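Zevwood Accountancy
Client Records and Tax File Inspection: Checklist with Comments

Office inspected: Endden branch
Period covered: year to May
Completed by: Natália Oravec, Practice Standards

Each item is marked Met, Part met or Not met. Comments are required for anything other than Met.

Section A. Engagement and fees

A1. Signed engagement letter on every file. Met.
A2. Letter states whether the client receives return preparation only or year-round advice. Part met.
Comment: The Yuen file carries the old letter, which makes no mention of quarterly planning meetings, although these are being billed. A new letter is to be issued before the next meeting.
A3. Fee changes above 300 pounds agreed in writing. Met.

Section B. Working papers

B1. Source documents cross-referenced to the return. Part met.
Comment: 189 files were inspected. Most are in good order. Mileage claims are the usual weakness, with totals entered and no log attached.
B2. Second review recorded for any adjustment over 2,000 pounds. Not met.
Comment: The review on the Zusex file was carried out by the person who prepared the return. The partner has been told. The adjustment must be reviewed again by a second member of staff and the form re-dated.
B3. Client approval held before filing. Met.
B4. Queries from the tax authority answered within 30 days. Met.
Comment: One reply was sent on the final day. Post should be opened and logged by 10 a.m.

Section C. Security and premises

C1. Paper files locked away at the close of business. Met.
C2. Client documents received by email moved to the secure folder and deleted from the inbox. Part met.
Comment: Two shared inboxes still hold payslips and bank statements. 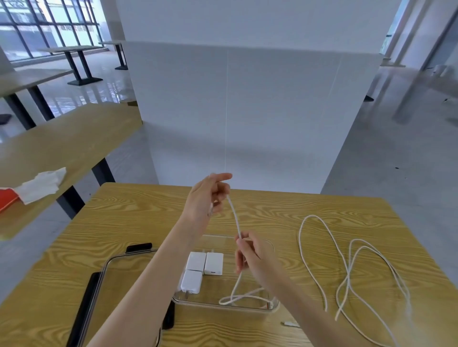 C3. Access removed when staff leave. Met.
C4. Visitors signed in and accompanied. Met.
Comment: The visitors' book should be kept behind the reception desk, where earlier entries cannot be read by callers.
C5. Confidential waste collected and certificates kept. Met.

Section D. Follow-up

Items A2, B1 and C2 are to be corrected within 30 days. Item B2 is to be corrected before any further return is filed for that client. Written confirmation should be sent to Practice Standards, quoting the item number.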